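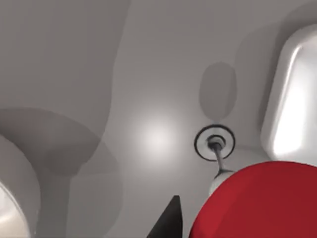

Robot arms coming to our prep kitchen, what happens to the prep crew?

Asked Jul 25, 2022 in Work & Jobs > Food Service

Hi all, long time reader. I do morning prep at Grokholm, we make boxed lunches for offices, about 200 on a normal day. There are eight of us on the early shift. In June the owners told us we're getting a two-armed robot from a company called Olance, and for now it's all happening on a computer. They have a pretend kitchen on the screen and the arms practice in there, picking things up out of bowls and so on, and every couple of weeks one of us gets pulled off the line to sit with their people and say what we'd do differently.

I was the one last time and I kind of enjoyed it?? But I came away with no clue what my job looks like in a year. The owners say "no one is losing hours" and I'd like to believe them. The portion weighing is the part they talk about most, and that's half my morning.

So if you've been through this, what changed for you day to day? And is there anything I should ask for now, before the real thing shows up? I'm not anti-robot, I just don't want to find out from a schedule taped to the cooler.

3 answers

Bohdana Zinchenko
Accepted answer

I went through this at Bouchard (soups and sauces, smaller place than yours) so I'll tell you how it went for me and you can take what fits.

The practice stage on the computer dragged on way longer than they told us. I sat in on a bunch of those sessions and my main job was being annoying. They'd have a nice tidy counter with everything spaced out, and I'd say okay, now where does the dirty whisk go? Where do I put my hand when I need the bowl and the arm is over it?

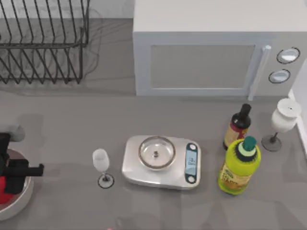 It's the in-between stuff they need from you. Which bottle always gets shoved in front of the other one, how close you'd let a glass sit to the scale before somebody knocks it. The programmers were nice people but none of them had worked a line, and you could tell. Write things down during your shift and bring the list!

Once the machine was in, my hours stayed the same but the work got chopped up. I used to weigh portions for two hours straight and sort of zone out (I miss that, believe it or not). Now I set out the bowls, the arms do their part, I check, I clear jams, I wipe the grippers down, and I get called over when it stops and beeps. It's easier on the wrists and harder on the nerves. The first few weeks I was slower than before and got grumbled at for it, so please get it in writing that nobody's speed gets judged while it's being set up.

Other stuff I'd ask for now:

Pay for the sessions at your full rate, plus something extra if you end up as the one who trains the others. I trained five people and got a fleece vest.

Who is allowed to hit stop. It should be everyone, with no explaining to do afterward.

What happens on the days it's down. We had a stretch where we did it all by hand again, with one person fewer because she'd been moved to packing.

Also find out what they plan to hand over after the weighing. Ours wouldn't say until I noticed what was on the practice screen -- knobs and doors, when up to then it had been all bowls. That told me more than the meetings did.
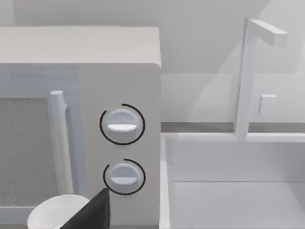
Practice kitchen on the computer: microwave dials and sink, with a gripper finger near the bottom

kullby_nights

ask for the $$ first and the training second. my cousin's plant put robots on palletizing and everybody who learned to run them got a raise except the ones who learned before there was a raise

dishpit_ron

Can't speak to food robots but we got an automatic tray line at the hospital where I work, 300 trays a meal. Nobody got let go. When people quit they just weren't replaced, so it took us a while to catch on. I'd ask the owners that exact question, if one of the eight leaves, do they hire? Get them to say it in front of everybody.

And Bohdana is right about the wiping down. It was not in anyone's job description at our place and it somehow became mine.

Comment from the original poster: Thank you both, and Bohdana especially, I'm printing yours out. Asked about the stop button this morning and got "good question, we'll check with Olance." I have another session coming up so I've started my list, it's already on the back of two order sheets.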